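Three Votes Short: How Clundness Ended Up Without a Council Leader
Term project report, Local Government and Elections
Njoroge Magesa
April 20, 2024 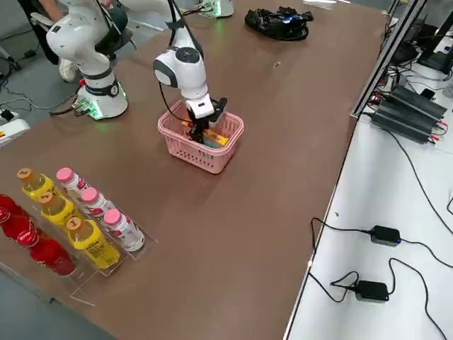 When I signed up for this course I figured I would write about a presidential race, like most people do. Then my adviser, Florian Arnaud, asked me over coffee who ran the town I live in, and I had to admit that I had no idea. As it happened, neither did the town. Clundness had held a council election the previous July, and months later it still had no leader and no agreed budget. So that became my project, and I have enjoyed it far more than I expected to (my roommates, who have heard a great deal about standing orders this spring, may feel differently).

Background

The Clundness council is elected by wards, and the members then choose a leader from among themselves. To win, a candidate needs a majority of all members, and an abstention helps no one. For years the Harbor List had that majority on its own. In July it lost the Pesurero ward, which it had always held, and with it control of the chamber. The Muriithi group, named for the neighborhood where it began as a tenants' association, came in second. A handful of independents took the rest.

In Pesurero the turnout was 2040, and 1784 of those ballots were cast in person. The remainder came by mail and were counted the next morning, which is why the local paper went to print with the wrong winner. I found a copy of that edition in the library and spent a happy afternoon with it.

What I did

I read the minutes of every council meeting from the election through the end of March, and I interviewed 8 people: four sitting members, two former members, the town clerk and a reporter. Two of the members asked me not to use their names, so I have left names out for everyone to keep things fair. I also sat in on one meeting, which ran so late that I missed the last bus home and got a ride from one of the independents. I did not count that as an interview, though I was tempted.

What I found

The council voted on a leader 3 times. In the first vote the Harbor List candidate fell three short, and nearly everyone I talked to thought a deal would follow within a week or so. The sticking point was the Ilum bridge. The Harbor List wanted to replace it, the Muriithi group wanted to repair it and spend what was left over on housing, and each side had put its position on the front of its leaflets – so it was very hard for either one to give way later.

By the second vote the independents had started meeting as a group, and they chose to abstain together. One of them told me, "We were elected to listen, and we were still listening." The third vote came out almost the same as the first. After that the clerk kept services going under last year's budget, which the rules allow, but no new projects could start.

I had expected to find that the parties were far apart on most things. Going through the minutes, I saw that they had voted the same way on parks, on trash pickup and on the school crossing. The bridge was the one big quarrel, and it held up everything else.

Limits of the project

Eight interviews is a small number, and I talked to more Harbor List people than Muriithi people because they wrote back faster. I would also have liked to speak with voters in Pesurero about why they switched. Mr. Arnaud suggested a short door-to-door survey, and I have drafted the questions, but they still need approval from the department before I can use them. The next council meeting has the leadership vote on its agenda again, and I plan to be there, with a ride arranged this time.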